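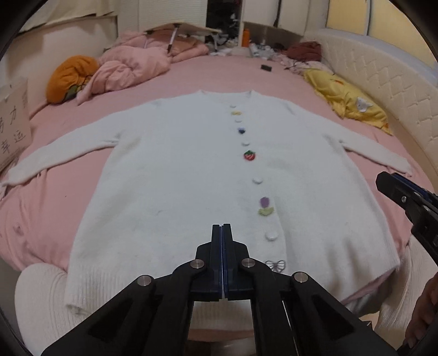
*2 min read · Section 4 of 7*

**Figure 3.** A cardigan laid out front side up on a bed, with the two hand-held grippers in position.

## 4. Collecting the folding demonstrations

The folding data were collected by students in the Prindgate robotics course as their term project. Each student took a pair of hand-held grippers home in January and recorded garment folding on whatever surface was available. Most used a bed. We did not ask them to tidy the room first, and the background in Figure 3 is typical of the home recordings.

Every episode starts with the garment spread flat and the sleeves out to the sides. The student folds one sleeve in, then the other, and then brings the hem up toward the collar. Students were told to keep both grippers closed until the first grasp, so that the start of each episode could be found from the finger width alone.

The class recorded over 1,000 episodes. We removed those in which the garment left the bed or a hand touched the cloth directly, and set aside 148 of the remaining episodes for testing. The test set contains only garments that do not appear in training.

Knitwear was harder than we had planned for. The fuzzy surface of a cardigan like the one in Figure 3 gives few clear edges, and the ribbed cuffs and hem were the places students chose most often for a grasp. The front placket caused a separate problem. On this cardigan it carries small round buttons alternating with flower shapes, a strawberry and other appliqués, and a parallel gripper that closes on a raised piece holds less cloth than one that closes on plain knit. We labeled grasps on or next to a fastener as their own class, following the scheme used in the Zaltine towel project.

Students spent 54 hours on labeling, split evenly between two lab sections. Disagreements were settled by a third student who had not recorded the episode. Results by garment type are given in Section 5.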